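Workshop Tips: House Rules for a Gripper on a Good Table
Posted Aug 7, 2022 by Darcy Tawhiri
Filed under: Benches, Automation, Things We Now Write Down

Readers of this page will remember the March column on chisels, which drew more letters than it deserved. Since then a fair share of the post has been about grippers. People have them on benches, in spare rooms and on the kitchen table, and want to know what the rules are. The proper safety standards for industrial machines run to a great many pages and mostly assume you own a factory. What follows is the homely end of the business, as practised at our shared workshop in Plistbridge, where the rules are typed on one sheet and taped inside the tool cupboard door.

Our sheet is version 2771, according to Ryszard Domański, who numbers things as he pleases. There have been a handful of versions at most.

Before you start

Clear the table. Completely, please. Mugs, pencils, the other person's glasses, the biscuit you were saving. A gripper will close on whatever is between its fingers with the same enthusiasm it brings to the thing you meant it to pick up.

Wipe the top with a dry cloth and run your palm over it. Grit under a fingertip is how a lacquered surface gets its first scratch, and the first one is always in the middle. If you can feel it, wipe again.

Take off rings, bracelets and lanyards. Tie back hair. Roll sleeves above the elbow or button them at the wrist, but choose one. Marianna Laskowska wears a cardigan with enormous cuffs and has been spoken to.

Find the off switch and touch it. Knowing where it is in principle doesn't count. With a hand-held tool, that means the power lead or battery as well as whatever button the maker has hidden under your thumb.

Check the fingers

Look at both, one after the other, from the tip down. You want no cracks, no crumbs of old tape and no stray whiskers of plastic. Moulded fingers often have a slightly uneven rim, and that's fine so long as it doesn't snag a cotton rag drawn along it. If it snags the rag it will snag the work, and quite possibly the table.

Screws next. A quarter turn to see whether anything is loose, and no heroics. Over-tightening a small screw in plastic is a very quick way to own two pieces of plastic.

Open the fingers to their full spread and close them again slowly, with nothing in between. They should meet squarely. If one arrives before the other, stop there and sort that out first. Young-sook Han slips a strip of newspaper between the pads and tugs it: an even drag along the length means you may carry on, and a loose end means you may put the kettle on and fetch the small screwdriver.

Mind the light

A glossy top throws light back at you, and it throws it back at any camera on the tool too. Pale wood is the worst for it. The grain washes out in the bright patch, and small pale parts go missing there in a way that makes everyone doubt their eyesight. Move the lamp to one side, or hang a bit of tracing paper in front of it, or draw the blind. Do it before you begin, because doing it halfway through means half your work was done under one light and half under another, and you'll have to do the first half again. We have – twice.

Working height and approach

Come in low and level, with the fingers already open wider than the object. Opening them at the last moment is how things get knocked on to the floor.

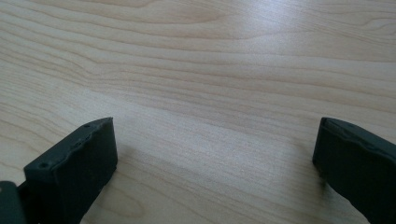 Keep off the surface

Leave a gap the thickness of a beer mat between fingertip and wood. Never drag. If you need to move sideways, lift first, move, then lower. It feels fussy for the first ten minutes and after that your wrist does it without asking you.

If the job really does need the tips touching the top, put a sheet of card down and tape its corners. We buy card in packs of 100 from Krajewska, the stationer by the bridge, and a pack lasts us longer than most resolutions.

Hands, and whose

One person works the tool. One person, at most, places things for it. The placer says "clear" with both hands off the table, and the fingers don't close until that word has been said out loud. Nodding is not a word. Neither is "mm".

Don't reach between the fingers to straighten something, however crooked it is. Power off, straighten, power on.

Children and cats: no. Sunita Quintanilla asked us to add parrots, and we have.

Putting away

Close the fingers gently, leaving a scrap of felt between the pads so they don't take a set. Lay the tool on its side on a folded towel, away from the table edge. Coil the lead loosely. Note anything odd in the book, including the things you fixed, with your initials.

If a pad has gone shiny, a light rub with 800 grit paper brings the bite back. Wipe off the dust before it gets anywhere near the lacquer.

Next month: glue pots, and a reader in Nitow with strong feelings about lids.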